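Quarterly Workplace Safety Inspection – Checklist and Comments
Luangrath Building, second floor: offices, supply room, break room and rear corridor
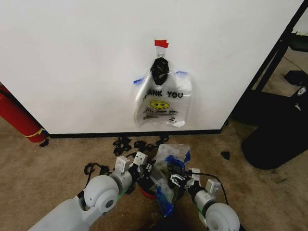 Clear plastic bag on wall hook, red tape above. See item 3.4.

Inspected by: Chanida Chareonsuk
Reviewed by: Prasert Inthanon
Period: January
Ratings: S = satisfactory, N = needs attention, R = repeat finding, NA = not applicable

Section 1. Exits and walkways

1.1 Exit doors open fully and without a key – S
1.2 Exit signs lit – N
The sign at the rear stair is dim on one side. Lamp to be replaced by building maintenance.
1.3 Corridors clear to full width – R
Flattened cartons were again stored along the rear corridor outside the supply room. This was noted in the previous inspection. Cartons must be taken to the ground floor recycling area on the day they are emptied.
1.4 Floor surfaces even and in good repair – S
1.5 Evacuation map posted and current – N
The posted map still shows the old location of the copy room. The tenant office at Wida has the corrected version and will supply prints.

Section 2. Fire protection

2.1 Extinguishers mounted, visible and within service date – S
2.2 Extinguisher access unobstructed – N
A coat stand was placed in front of the unit near the west offices. Moved during the inspection.
2.3 Smoke detectors free of covers or paint – S
2.4 Ceiling storage clearance maintained – S
Top shelves in the supply room have been lowered as requested.
2.5 Fire doors close and latch unassisted – N
The break room door closes but does not latch unless pushed. Closer to be adjusted.

Section 3. Housekeeping and storage

3.1 Heavy items stored between knee and shoulder height – S
3.2 Shelving fixed to wall – S
3.3 Step stool available and in good condition – N
Rubber foot missing from one leg. Stool tagged and withdrawn. A replacement has been ordered through Ciltton.
3.4 Wall hooks and hanging items – S
Hooks are for light items only. Staff are reminded not to hang bags where they can catch on a passing cart, and not to hang anything from sprinkler pipes or door closers.
3.5 Waste containers emptied and lids in place – S

Section 4. Electrical

4.1 Cords and plugs undamaged – S
4.2 No power strips connected in series – R
Two strips were found joined under the desk nearest the window in the east office. Disconnected. The occupant has asked for an additional outlet, and the request has been passed to Prasert Inthanon.
4.3 Space heaters approved and labeled – NA
4.4 120-volt outlets near sink protected – S
Test button operated correctly.

Section 5. First aid and records

5.1 First aid kit stocked – N
Adhesive bandages low, eye wash expired. Isix to restock both at the next scheduled visit.
5.2 List of trained first aiders posted – S
5.3 Incident log available and up to date – S
No entries since the last inspection.

General comments

Conditions are improved overall. The repeat findings at 1.3 and 4.2 are of concern and will be raised with the supervisors directly. Items marked N are to be closed before the next quarterly inspection – written confirmation should be sent to Chanida Chareonsuk with the item number in the subject line.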